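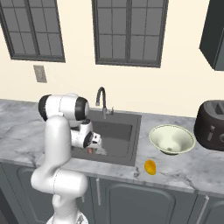
1/ Getting the boat ready, part one

OK so Wamow goes back in the water in October and I have a list as long as my arm. Going to post it here as I go so I can't quietly skip the boring bits.

2/ First up was the bilge pump. It has been making a noise like a cow with a cold. Pulled it out, found a wad of old string in the strainer, put it back. Sounds great now – well, it sounds like a pump.

3/ Malathi Amin came down to help with the anchor chain. We laid the whole thing out on the dock and painted marks on it so I can finally tell how much I've let out. Red, white, red, white. She has much neater hands than me, so guess who did the painting and who fetched the coffee.

4/ Engine has 3800 hours on it, in case anyone's wondering. I was going to do the impeller at the same time as the oil but I bought the wrong size. Twice! The guy at Mujić was very nice about it.

5/ The plan, if the weather plays along: out past Ponine on the morning tide, 12 miles up to Hedar, drop the hook behind the little island and stay 4 nights. We did it two years ago and had the place to ourselves apart from a very loud heron.

6/ Someone asked about the galley. I want to redo the counter and sink this winter and I keep going back and forth on color. Currently leaning gray. Ask me again tomorrow.
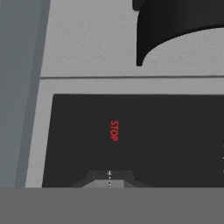 Gray and paler gray

7/ Quote for the new sails came in at some 3000 dollars and I had to go sit in the cockpit for a while. The old main has one more season in it, I think. I've said that before.

8/ Does anyone have a trick for getting a stuck hatch dog to turn? I've tried oil, I've tried a rubber mallet, I've tried asking. It's the forward one, right over the bunk, and I'd love some air in there before we go.

9/ Update: Malathi got it loose with a strap wrench in one go. Going to buy a strap wrench. Tomorrow is lifelines and the masthead light, so I'll be up the mast by 8 if anyone's around to winch!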